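Plate dropped mid-cycle: what we found on the Hedcombe unit
12/01/2018

The dishwasher work at Hedcombe is paused on the right arm while we sort out a grip fault. The left arm and the base are cleared for normal use.

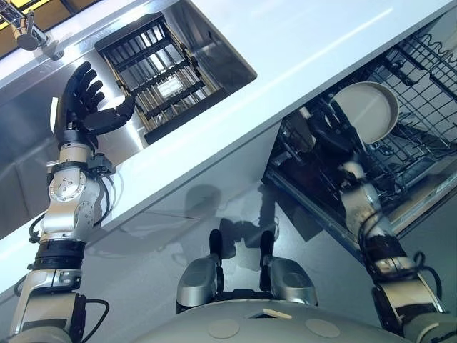
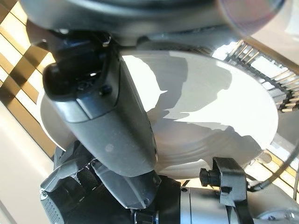
Filed under: Faults and safety

The fault showed up on cycle 727 of the January run. The right hand had a plate clear of the rack when the fingers opened without a command. The plate hit the open door and broke. No one was inside the marked area and there was no damage to the arm.

The log shows the hand reporting a closed grip for 23 milliseconds after it had already let go. That's long enough for the controller to keep lifting as if it still held something. We went back through the 2,410 cycles on record and found the same mismatch once before, at cycle 946 of the earlier Mokwood run. That time the hand was empty, so it went through as a pass.

Tsuji, who supply the hand controller, have the logs and are looking at the firmware. Our own guess is a connector working loose when the forearm turns - the Mokwood unit had its cable clips moved in the same spot. We haven't proved that yet.

Until further notice:

No glass or ceramic lifts with the right arm at Hedcombe or Pliltness.
Stay behind the floor line whenever the arms are powered, including during setup.
If something drops, hit the stop before you go near it. Broken pieces in the rack are picked out by hand, with gloves, and with power off.
Log every grip warning, even if the cycle finishes.

Pliltness runs the same controller and will be checked next.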